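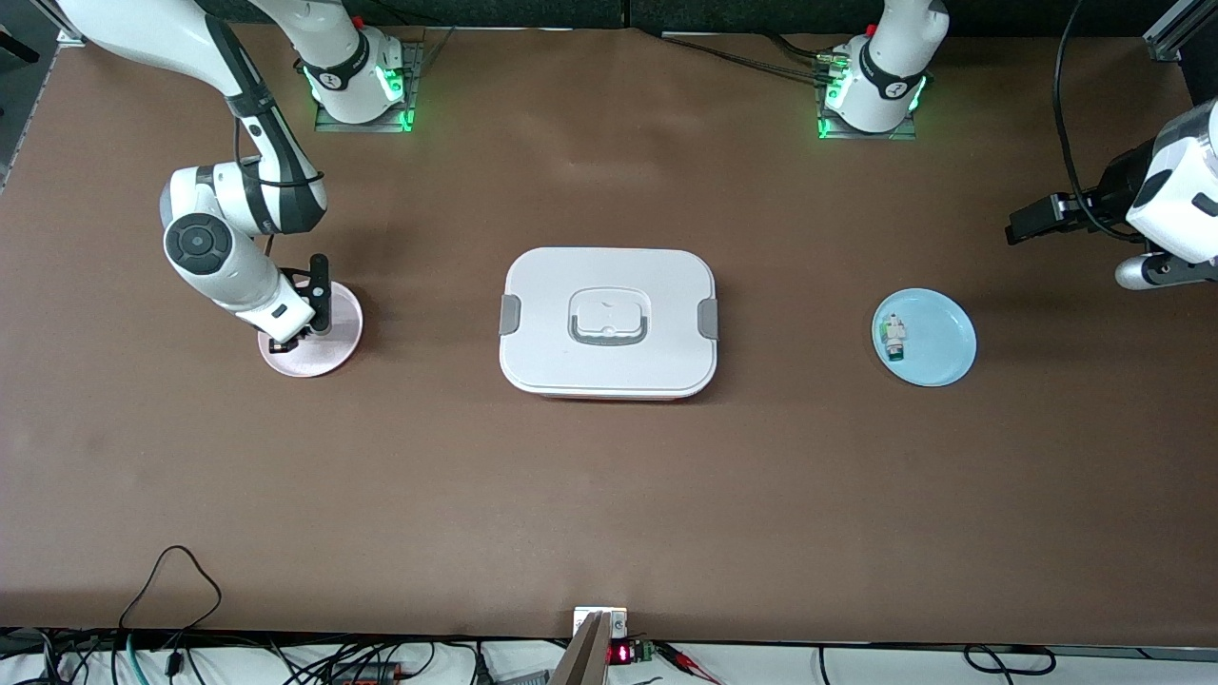 I've owned more food containers than I'd like to admit, and most of them have lost their lids. So when my friend Maricica Enache told me she'd spent a whole winter thinking about lunch boxes, I invited myself over (and brought soup, in a jar, which she thought was hilarious).

Maricica keeps a notebook of every container she's tried. It runs to 107 entries! She's fussy about corners, which should be rounded so a spoon can get in there, and she's even fussier about latches. A snap-on lid is fine for crackers, she says, but for anything with sauce you want clips on the sides. I've had a curry open up inside a tote bag, so I wasn't going to argue.

Then there's the handle. I'd always thought a handle on a lid was a bit much, until I tried stacking five tubs in my fridge with the kind that sticks up. One that sits down into the lid lets you pile things on top and still carry the box to the car with one hand. I was sold.

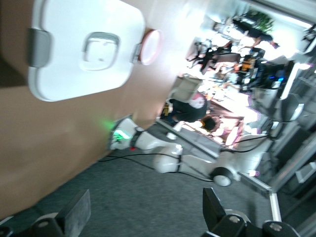 A recessed handle in the middle of the lid, with gray clips at the sides.

Her neighbor Ruxandra Crăciun is less convinced. She packs her lunch between two plates tied up in a dish towel, same as her mother did, and she's never bought a container in her life. She did ask to borrow one in April, for a cake. Maricica is still waiting to get it back.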